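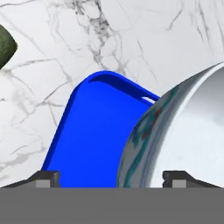 Monday, 7:40 am, edit room

Coffee first, then the sync problem. I left the Zinden short rendering last night and it finished (hooray), but the drift is still there. By the end of reel two the dialogue is 22 frames late, and you can see it plain as day in the kitchen argument, where Grommont's mouth closes well before the line does. It looks like a bad dub of a film that was never dubbed!

So I went back to the sound rolls. Nurhan had a hunch on Friday that one of the recorders was set to a different frame rate than the camera, and I brushed her off a bit because the slates looked fine. Sorry, Nurhan. The slates look fine at the head of every take, but on the long takes the tail clap is off, and the longer the take the worse it gets. That's her theory all over.

9:15 am

Checked the log sheets. There are 1,334 clips in the project and the bad ones all come from the second recorder, which we only had for the interiors and the ferry stuff. Anything shot before the Vachon location is clean. I've put the suspect ones in their own bin, colored orange, called DRIFT. Please don't rename it, Defne, I know the orange bothers you.

Tried the fix on one long take first (the stairwell, take 6). Changed the sample rate tag on the audio, brought it back in, lined up the head clap and held my breath. Tail clap dead on. Did it again on the ferry take with the wind in it and that one landed too, so I'm going ahead with the whole bin.

1:30 pm

Batch is running. While it chews I've been cutting the opening by hand on the old system, which is slow but kind of lovely. Defne wants the first shot to hold for 10 seconds before the title and I've had it at six. Put hers in and watched it three times. She may be right, though I think the music has to come in later if we keep it, otherwise it feels like a commercial for a ferry company.

Disk space is getting silly. The Lavodon drive has 700 gigs left and the batch writes new files next to the old ones. I'm keeping the originals until picture lock, no arguments.

4:50 pm

Batch done, two clips failed, both from the stairwell. Will do those by hand tomorrow. Still to do: relink reel two, send Nurhan the new guide track, ask who has the key to the foley cupboard.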